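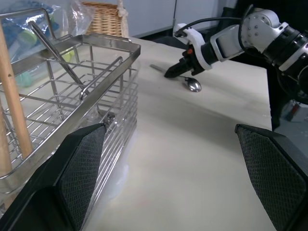
Shoppers should be able to tell from the front of a packet how much fruit is in a fruit snack, Ultan Noonan told a meeting on food labels in Ullby, and he said he had stood in the aisle with his glasses on and still could not work it out.

His complaint is one of 290 sent in since the spring about the wording on fruit bars, fruit strings and fruit pieces sold for lunch boxes. The Ullby Food Labelling Forum, which called the meeting, wants makers to print the share of whole fruit in figures next to the product name whenever the word "fruit" appears in it.

At present the share is given in the ingredients list, normally on the back. The forum does not dispute that the figures are there. Its objection is that phrases such as "made with real fruit" and "bursting with berries" are set in large type, while the number that explains them is small and sometimes under a fold.

The forum compared the packets of 45 products bought in shops in and near the town. In many of them, it said, the main ingredient was apple or grape juice concentrate, with the fruit named on the front making up a much smaller part. One strawberry bar contained 4 per cent strawberry. Another, sold at almost the same price, contained more than ten times as much, and the two packets made very similar claims.

Prernasis, which makes fruit bars and fruit strings for several shop chains, said its labels followed the rules and that customers who wanted to know more could find it on the back. Concentrate comes from fruit, the company said, and it saw no reason to call it anything else. It added that a single figure for whole fruit would be unfair to recipes that used purée, which would count under some methods of calculation and not under others.

How purée is to be treated took up much of the meeting. The forum's draft counts fruit that has been mashed or sieved with nothing taken out, and leaves out juice, concentrate and powder. Dried fruit would be counted by its dry weight. Several people from smaller producers said this last point would hurt them, as a bar made almost wholly of dates and raisins could come out with a lower figure than its makers thought right.

Sota Wada of Tosura, which sells dried fruit and nut bars, said his firm would print a figure on the front if everyone had to work it out in the same way. Tosura tried it on one of its bars last year and had calls from customers asking why other brands did not do the same. He said the firm dropped the figure after a retailer asked for all the packets on its shelf to have a matching layout.

"We were happy with the number. We would be happy to put it back," he said. "What we don't want is to print an honest one beside somebody who has counted the juice."

Wada also asked for time to use up printed film. Packaging is ordered in long runs, he said, and a small firm may have most of a year's supply in store. The draft allows 12 months from the date any rule is agreed, and the forum said it would look at a longer period for firms below a certain size.

Some of those present thought the proposal did not go far enough. A parent from the west of the town said the pictures on packets misled people more than the words did, and that a drawing of a whole raspberry ought to mean there was a fair amount of raspberry inside. Others wanted the sugar content on the front as well. The chair of the meeting said sugar was already covered by separate rules and that adding it would slow the matter down.

Noonan, who spoke again towards the end, said he had no quarrel with sweets being sold as sweets. He buys for his grandchildren and said he sometimes chose a fruit bar over a biscuit thinking it was the better of the two. He asked whether names already in use would have to change. The forum said they would not. A product called a "strawberry fruit bar" could keep its name, provided the figure stood beside it in type at least half as tall.

The retailer Ursu, which sells its own range of lunch box snacks, did not send a speaker but put its view in writing. It supports a common method of counting and would accept a figure on the front for new products. For existing lines it would prefer to give the information on the shelf edge and online. The forum said shelf labels were of little use once the packet was in a cupboard at home.

A survey handed out at the meeting asked 495 shoppers what they understood by "made with real fruit". The most common answer was that fruit was the main ingredient. Prernasis said the question had been put without showing a packet, and that people read labels more carefully when they were holding the product.

The draft will be changed to set out the treatment of purée and dried fruit in more detail, with worked sums for typical recipes. Comments from producers and the public are being taken until the end of August, by post or at the forum's desk in Ullby library, which is open until 4pm. A revised text is to go to the regional food standards office in the autumn.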